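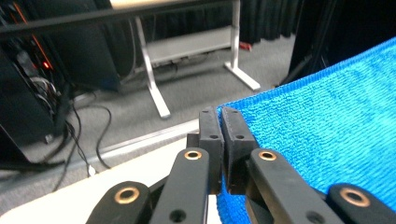
Ticket 1198
Site: Hatden, towel cell
Unit: hand-held gripper, Festine linkage, black pads
Status: Closed, under watch
Reported: Friday, 07:40

Fault as reported
Right fingertip closes late. On a single thickness of terry the pads meet at the top and stay open at the bottom, and the towel slides out when lifted from the table. Thick folds hold. Trigger feels normal.

Entry 1, 08:15
Checked pad faces for lint. Light build-up on both, brushed off. No change. Swapped to a fresh towel in case of softener residue. No change.

Entry 2, 08:50
Closed the gripper on a strip of paper and pulled. Left pad grips over its full height, right pad only near the top. Pad screws tight on both sides. Pads exchanged for the spare pair from the drawer, same result, so the original pads went back on. The fault is in the linkage.

Entry 3, 09:30
Rocked each arm by hand with the trigger released. Side play at the upper bushing of the inner right arm. The other brass bushings have none that can be felt. Pulled the pin: pin good, bushing worn oval on the pad side. Log shows 900 hours on this linkage. The Dinu sheet asks for a bushing check every 300 and the last one entered is 2 intervals back.

Entry 4, 10:20
Fitted new bushing from stock. Pressed in by hand vice with a flat packer behind the arm - do not use the arbor press, it splits the plastic round the bore. One drop of light oil on the pin, excess wiped off before the pads went anywhere near cloth. Pin clip replaced as well.

Entry 5, 10:45
Re-zeroed the opening with the pads shut on nothing, then repeated the paper test. Even pull on both pads, top and bottom. Ran the towel test on the blue terry: edge pick, corner pick, folded hem. All held on a slow lift and on a quick one.

Entry 6, 14:10
Operator reports no drops since restart. Trigger slightly stiffer than before, expected with a new bushing. Leave it alone unless it sticks.

Follow-up
- Enter bushing check on the Hatden sheet, due at the next 300 hours.
- Order bushings and pin clips from Dosuvstead stores. Stock of this bushing is now nil.
- Check the second gripper for the same wear before it goes back into use.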